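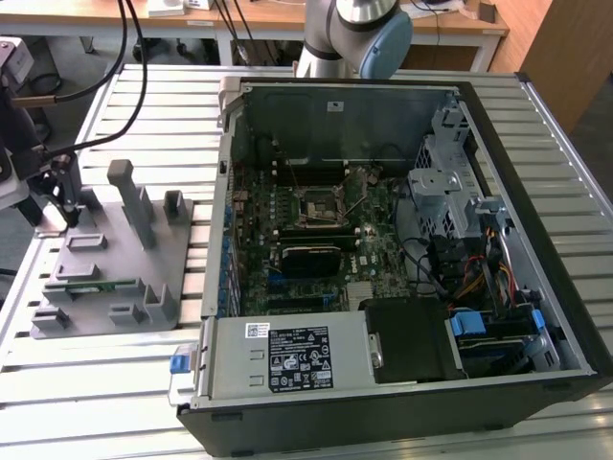 The processor had been out for two days before Hatsue Amano admitted she had lost it.

She had taken it out on purpose. The computer belonged to her brother-in-law, who ran the Ojo driving school out of two rooms above a bakery, and it had started shutting itself off in the middle of printing lesson schedules. He had carried it down the stairs himself and put it in the back of her car with a seat belt around it. He wanted it back by February, when the new students signed up. She had said that would be easy.

So she laid it on its side, took off the panel, and took out the parts that came out. She lifted the lever on the socket and picked up the chip by its edges and put it somewhere safe. That was the last she knew of it.

She looked in the drawer with the screwdrivers. She looked in the drawer with the tape. She looked in the coffee can where she kept screws, and poured all of it onto a dish towel and put it back a handful at a time. There were screws in there from the old computer and from the bed and from a shelf that had fallen down in the other apartment. There was no chip.

Her daughter Remy came in from school and ate crackers over the open case.

"Don't do that," Hatsue said.

"Is it broken?"

"It's apart."

"When are you putting it together?"

"When I find the middle of it."

Remy bent down to look at the socket. It was small for a thing that had stopped all the work in the room. Hatsue moved her back by the shoulders – the contacts in there were very fine, and a crumb would do them no good.

"Did you look in your coat?" Remy asked.

Hatsue had looked in her coat. She looked in it again and found a receipt from Lumitton, the parts store on the highway, for thermal paste and a can of air. She had gone there on the first evening, after she took the chip out. She stood in the hall with the receipt and tried to remember what had been in her hands. Keys. The list. She might have taken the chip along to show the man at the counter, so that he could tell her whether it was worth keeping. It was the sort of thing she did. She had once taken a faucet handle to a wedding.

She called Lumitton. The man who answered said he would check, and put the phone down on something hard. She could hear a radio and somebody asking about cables. He came back after a long time.

"We've got a box for things people leave," he said. "There's a glove in it, and a charger."

"What kind of charger?"

"Is it yours?"

"No," she said.

He told her he could sell her another one like it, used, for 24 dollars, tested, with no returns. She wrote the price down on the back of the receipt. Then she wrote down the phone number of the store, although it was printed on the other side.

At six her brother-in-law called. He asked how the patient was.

"I've cleaned it," she said. It was true. She had blown the dust out and wiped down what she could reach, and the power supply label could be read again from one side to the other.

"And it stays on now?"

"I haven't turned it on yet."

"But you will."

"That's the plan."

He said that a man named Skevov had offered him a new computer for 650 dollars, with a keyboard, and that he was thinking about it. He said it in a kind way. He had bought the old one in the year he opened, and all the students were in it, going back to the first one, who had failed the test 4 times and now drove a bus. Hatsue told him to wait until the end of the week. He said he could wait until then.

After dinner she sat down and went through the first evening from the beginning. She had come home. She had cleared the space. She had opened the case, and it had taken her a while, and Remy had been asking about a field trip to the Bustino caves. There was a form. The form had to be signed that night and there had to be money with it, in an envelope, and Hatsue had stood up with the chip in her fingers and gone to look for an envelope.

She went to the cabinet over the refrigerator and took down the box of envelopes. It was a box of 100 and roughly half were gone. She went through them one by one, pressing each with her thumb. Near the back there was one that did not lie flat. On the front, in her own writing, it said SAFE.

She opened it over the dish towel. The chip slid out with its gold side up. She turned it to the light and looked at both faces and the corners and found no mark on it.

"You found it," Remy said from the doorway. She had her pajamas on and a toothbrush in her hand.

"It was with the envelopes."

"What did you send with my form, then?"

"The money," Hatsue said. She thought about it. "Did they say anything?"

"No."

"Then I sent the money."

She washed her hands and dried them well. It was late to start, and she had the paste to do, and after that the cooler and all the cables. She pulled the lamp closer and lined up the little triangle on the corner of the chip with the corner of the socket, and let it down.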